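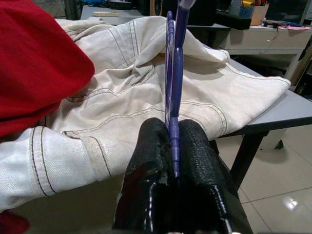

Two coated fingers closed on a thin purple piece, with a pale topstitched garment on the table behind.

Print this page | E-mail this page

Workshop Tips: Gripper Fingers That Handle Cloth

Search the tips pages Enter a word or two Go

Every few months somebody writes in to tell me that the coating on their gripper fingers "never needs touching". I have yet to see one. Dark grip coating wears along the inner edges first, where the two fingers meet, and it goes in small chips long before you could call it bald. If you run a cell that picks up clothes, hangers and the like, have a proper look at yours before believing the leaflet.

What follows is what I do on our bench at Girndale. Some of it is habit and I can't prove it helps.

Before you touch anything

Take the power off the arm and wait for it to settle. I know there is a pause button. I don't trust the pause button with my thumb between two fingers that were built to squeeze things. Let go of whatever is being held first, with your other hand under it. A thin plastic piece held upright can drop straight down and vanish under the table.

Cleaning the fingers

Wipe the inner faces with a lint-free cloth, barely damp, and let them dry in the air. Denim sheds more than you would think, and the fluff works its way into a rough coating and sits there. An old soft toothbrush gets most of it out. Brush towards the tips.

I was sent a bottle of Stusto grip restorer in October with a very cheerful letter. I tried it on one finger and left the other alone. After a fortnight I could not tell which was which, and I had to go and look at my notes. Washing-up liquid in warm water does the same job for next to nothing. Keep strong solvents away unless you know what the coating is, and most of us don't.

Glossy patches

People panic about these. A shiny patch can be wear, or it can be grease off somebody's hand. Clean it and look again. If it still shines, rub a scrap of the cloth you normally handle across it and feel whether it drags. If it drags, leave it alone and get on with your day.

Chips are another matter. A small one on the edge I leave. One with a lifted lip will catch a thread sooner or later, so I trim the lip flat with a sharp blade and keep an eye on it. Please don't fill chips with superglue. It sets hard and smooth, just where you wanted neither.

Thin, flat things

Hangers and flat plastic tools show up poor alignment better than any gauge I own. Close the fingers gently on the edge of one and look from above. It should stand straight. If it leans, check the finger screws before you go anywhere near the software. Kavinda Liyanage at the Shehu workshop told me to loosen both fingers, close them on a straight piece and tighten them again while they are shut. I doubted it, tried it, and grudgingly do it that way now.

As for squeeze, start low. The usual advice is to turn the force up until nothing slips, and that is how you get dents in plastic and shiny marks on twill. Go up in small steps and stop at the first setting that holds.

The counter

Our controller says 3,703 closings on this pair. The Hinudari people would like me to change fingers by the counter. I change them by looking at them. A closing on soft cotton and a closing on a hard ridged edge both add one to the number, and I can't see that they do the same harm.

When you do swap, change both fingers together. A fresh one against a worn one grips unevenly and you will be chasing a lean for weeks. Mark the old pair left and right and keep them in a drawer for trying out daft ideas.

Last updated Mon 30 November

Related tips
Getting lint out of a cable chain
Does barrier cream ruin rubber grips?
Table heights for folding cells
Stopping a garment sliding off the front edge
Which finger screws to keep spare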